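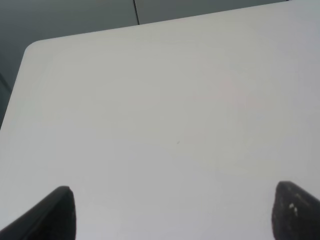 Hukwood Library Reopens Reading Room With New Tables

February 20, 2020

The Hukwood Public Library has reopened its second-floor reading room following the replacement of the room's work tables. The room is again available to visitors during regular library hours, and the temporary seating placed near the periodicals shelves has been withdrawn.

The new tables have white tops with a matte finish and rounded corners. They were supplied by Flimano, a regional furniture firm, under an agreement approved last fall. A total of 30 tables were ordered. The old tables, several of which had been in service since the building opened, had chipped edges and dark, glossy tops that many visitors found tiring to read on under the ceiling lights.

In a survey held by the library last year, 151 visitors gave their views on the reading room. Glare from the table surfaces was the most common complaint, followed by a shortage of places wide enough for maps, newspapers and large-format books. The library asked for a pale, non-reflective surface on the basis of those replies. Rounded corners were requested by staff of the children's department, which uses the room on weekday mornings for school visits.

The cost of the tables was met from the library's furnishings budget, with a contribution of $1,145 from the Prolton Reading Fund toward delivery and assembly. No branch hours or book purchases were reduced to pay for the work.

The layout of the room has also changed. Tables along the north wall are now set singly for individual study, while those in the center may be pushed together for groups. Group use of the center tables may be reserved at the information desk for up to two hours. Reservations for March are being accepted now. Single tables cannot be reserved and remain open to all visitors on a first-come basis.

Visitors are asked to observe the following rules in the reading room. Drinks must be in closed containers, and food is not permitted. Ink pads, paint and glue may be used only in the Su Room on the ground floor, where protective covers are provided. Cutting tools may not be used directly on the tables – cutting mats may be borrowed from the information desk with a library card. Personal belongings should not be left on a table for more than 20 minutes while the visitor is out of the room.

Spills should be reported to staff promptly. The tables are wiped each evening after closing with a mild soap solution, and visitors are requested not to use their own cleaning sprays or alcohol wipes on the surfaces.

Tables removed from the room that remain in usable condition have been offered to local schools and nonprofit groups. Five are still unclaimed and may be collected by arrangement with the library office. Groups wishing to receive one should apply in writing, stating the intended use and a contact telephone number. Transport is the responsibility of the receiving group.

Replacement of the reading room chairs will be considered separately in the next budget year.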